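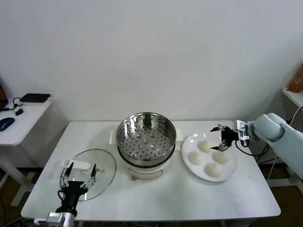

About the School

The Pistulbridge School of Surveying and Building Science teaches the measurement, inspection and technical assessment of existing buildings. We offer a two-year diploma, a one-year conversion course for graduates of other subjects, and short courses for people already working in the trade. Current enrollment is 200 students across all programs.

The school does not teach architectural design. Students who want to design new buildings are better served elsewhere, and our admissions office will say so. Our graduates work on what is already standing: condition surveys, moisture investigation, measured drawings, energy assessment and repair specification.

History

The school began as an evening course in measured survey, run from two rooms above the Pistulbridge public library. The first intake was made up mostly of building inspectors and site foremen who needed a qualification that matched work they were already doing. A daytime diploma was added later, and the evening course was kept. It still runs from 6:30 p.m. and covers the same syllabus over a longer period.

The move to the present building on Karras Street gave the school its own workshops and a materials laboratory. The building is a former seed warehouse with solid brick walls, a timber roof and an uneven basement slab. It is surveyed every year by the first-year group, and the drawings are kept in the archive. Differences between one year's drawings and the next are used in teaching as a practical lesson in measurement error.

How we teach

Teaching is organized in blocks. A block lasts seven weeks and deals with one subject at a time – for example, roof structures, foundations and ground movement, or heat loss through walls. Each block has a written paper, a site exercise and a short oral review. Students must pass the site exercise to pass the block, whatever their mark in the written paper.

Site exercises take place in occupied buildings wherever an owner agrees. Students learn to work around tenants, locked rooms, missing drawings and poor access. Reports are written to a fixed format and marked for accuracy first and clarity second. A report that states a cause without evidence is returned for revision.

Hand measurement is taught before laser scanning. Students draw one full floor plan, one section and one elevation by hand before they are given a scanner login. In the second year most survey work is digital, and point cloud processing is a required block.

Facilities

The materials laboratory is equipped for compression testing, moisture content by oven drying, and salt analysis of plaster and masonry samples. The survey store issues levels, total stations, scanners and moisture meters against a student card. Equipment is due back by 9:00 a.m. on the day after issue unless a longer loan has been signed off.

The Sakberg Collection holds 600 building components removed during demolition and repair work in the region, including window sections, roof fixings, floor joists and lengths of pipe. Each piece is labeled with its source building and the reason for removal where this is known. The collection is open to students at all times and to outside visitors by appointment.

Staff

Nneka Okafor is head of school. She trained as a structural engineer and worked on the repair of concrete-frame housing before moving into teaching. She leads the second-year block on structural defects.

Roswitha Ruchti directs the materials laboratory and teaches building physics. Her research deals with moisture movement in solid walls after internal insulation has been fitted.

Most other teaching staff are part-time and continue in practice.

Work with industry

The school has a placement agreement with Indotico, a building inspection firm with offices in the region. Second-year diploma students may apply for a paid placement in place of one elective block. Placement students are supervised on site by the firm and assessed by the school. A placement does not carry an offer of employment.

The laboratory accepts a limited amount of outside testing work. Sample forms and a list of current fees are available from the laboratory office.

Admissions

Applications for the diploma close in April for entry in the fall. Applicants are asked for a school-leaving certificate with mathematics, or three years of relevant work experience. Everyone who meets the entry requirements is invited to a half-day visit, which includes a short measuring exercise. No prior drawing experience is needed for the exercise, and instruments are provided.

Short courses are booked through the main office – places are allotted in order of payment.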